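01/08/2021

Caderno de bancada, estudo de sombras e vistas, frente ribeirinha de Plitport

Retomei o modelo do lote sul com a volumetria revista que a Bríd Dolan enviou em July.zip (o nome do ficheiro é dela, não mudei). A torre B desceu dois pisos em relação à versão submetida e o embasamento recuou na face do cais. A Woltov, promotora, quer saber se isto chega para responder ao parecer dos serviços de urbanismo sobre ensombramento da praça pública. O parecer fala também da vista a partir da doca seca, mas esse ponto fica para outra entrada.

Base usada: levantamento topográfico da Surnby, cotas referidas ao zero local. Verifiquei três pontos de controlo contra a planta antiga. Dois batem certo. O terceiro, no canto do armazém Brophy, tem um desvio em altimetria que ainda não sei explicar. Deixei-o fora do ajuste e marquei-o a vermelho no desenho. 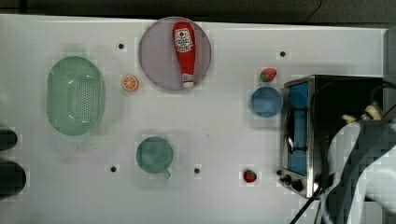 O modelo físico está à escala 1:500 e a malha de fachada não foi representada, só os volumes. Para o estudo solar isto não tem influência. Para as vistas tem alguma, sobretudo nas varandas do alçado nascente, que ao longe engrossam a silhueta. O Haruto Maruyama acha que basta uma nota no relatório. Eu preferia acrescentar as varandas em cartolina antes de fotografar.

Contagem de fogos na versão revista: 284. Na anterior a Dolan tinha um valor diferente no quadro sinóptico e outro nas plantas, por isso não registo aqui a diferença. Pedir o quadro corrigido. Área da praça considerada no cálculo: 962 metros quadrados, medida pelo limite do pavimento e sem a rampa. Se os serviços incluírem a rampa, a percentagem muda e convém ter as duas contas feitas.

Resultado provisório no equinócio: mais de 80 por cento da praça com sol direto ao meio-dia solar. A meio da tarde a torre B continua a projetar sombra sobre o banco corrido e a entrada do mercado. A descida de pisos ajuda pouco nesse período, porque a sombra vem da largura do volume. Rodar a torre resolveria melhor, mas mexe com as fundações já dimensionadas e o Ruairí Mulligan não quer abrir esse assunto agora.

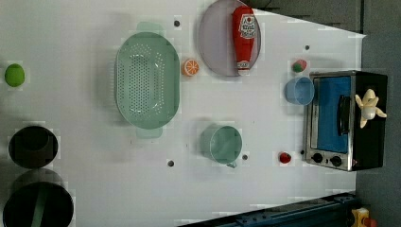 Correu-se a simulação 2 vezes, com passo de quinze minutos e depois de cinco. Diferenças sem significado, exceto junto à guarda do cais, onde o passo largo salta uma faixa estreita de sombra. Fica o passo de cinco para todas as peças entregues. O tempo de cálculo é aceitável.

Falta o solstício de inverno. A malha do terreno tem uma aresta mal fechada do lado do canal e o programa devolve sombra onde há água. Corrigir antes de correr.

Pendentes:
Varandas do alçado nascente (decidir com o Haruto).
Desvio no canto do armazém, telefonar à Surnby.
Quadro sinóptico corrigido, Bríd.
Segunda conta da praça com a rampa incluída.
Clodagh Ní Mhurchú pede os diagramas em folha A3 e a preto e branco, para anexar ao recurso. As manchas de sombra a 30% de cinzento perdem-se na impressão. Experimentar trama.
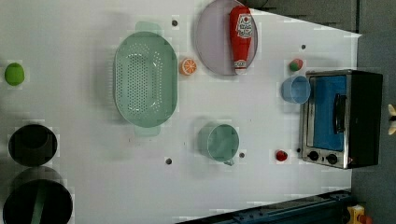

Escorredor oval verde-menta e prato lavanda sobre a mesa branca.

Ficheiros gravados na pasta do lote sul, revisão C. A revisão B fica arquivada e não deve ser usada para cotas.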